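Häufige Fragen zum Navton-Tippspiel

Was ist das überhaupt?
Ich tippe mit Freunden seit Jahren American Football, und irgendwann wurde aus der Zettelwirtschaft diese Seite! Inzwischen sind wir 162 Leute.

Wann geht's los?
Im September, Schluss ist nach dem Endspiel im Februar.

Bis wann muss ich tippen?
Bis zum Kickoff. Bei den frühen Spielen ist das meistens 19 Uhr (ja, auch wenn ihr noch beim Essen sitzt).

Wie zähle ich meine Punkte?
Macht die Seite. Richtiger Sieger 70 Punkte, exaktes Ergebnis 500. Wer das Endspiel genau trifft, kriegt 1000 – ist bisher einmal passiert, und ich war's leider nicht.

Kostet das was?
Nein, gar nichts.
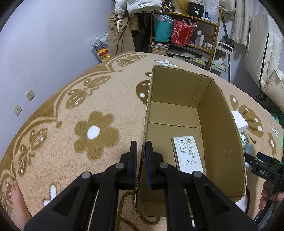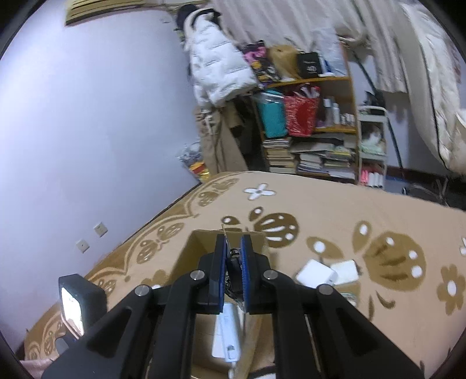 Fotos: Etutari

Kann ich mein Team nachträglich wechseln?
Bis zum zweiten Spieltag, schreibt mir einfach über das Formular. Danach bleibt ihr bei eurer Wahl, auch wenn's wehtut.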